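Suitcase lining

A suitcase lining is the layer of fabric fixed to the inside of a suitcase. It covers the bare shell, the rivets and the handle tubes, and keeps clothing from catching on them. In most modern cases it is made of thin woven polyester, usually in grey or black.

Construction

In a hard-shell case the lining is cut larger than the shell and sewn or glued along the rim, so it often hangs in wrinkles when the case is empty. Many makers fit a zip near the rim, which allows the lining to be opened when a wheel or handle needs repair. In cheaper cases the fabric is glued down all the way round and has to be cut.

Straps

Elastic straps are used to hold folded clothes flat. They may be sewn as a single band, as a pair joined by a buckle, or in a crisscross. Elastic loses its tension with age and begins to sag.
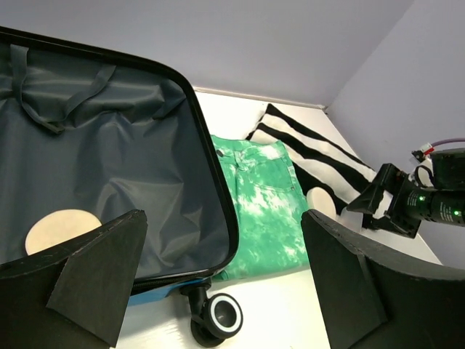
Heavier items such as jeans are normally packed in the deeper half, close to the wheels, so that the case stands upright without tipping. Shirts and other light clothes can go under the straps. Jeans folded in half lengthways and then in three take up less width than jeans folded flat.

Care and repair

Linings are cleaned with a damp cloth and left to dry with the case open. Small tears can be stitched by hand. Imogen Haworth's repair manual The Mended Case (Hondik, 26 plates) gives a pattern for a full replacement lining in 11 pieces.

See also: Packing cube, Luggage strap, Garment bag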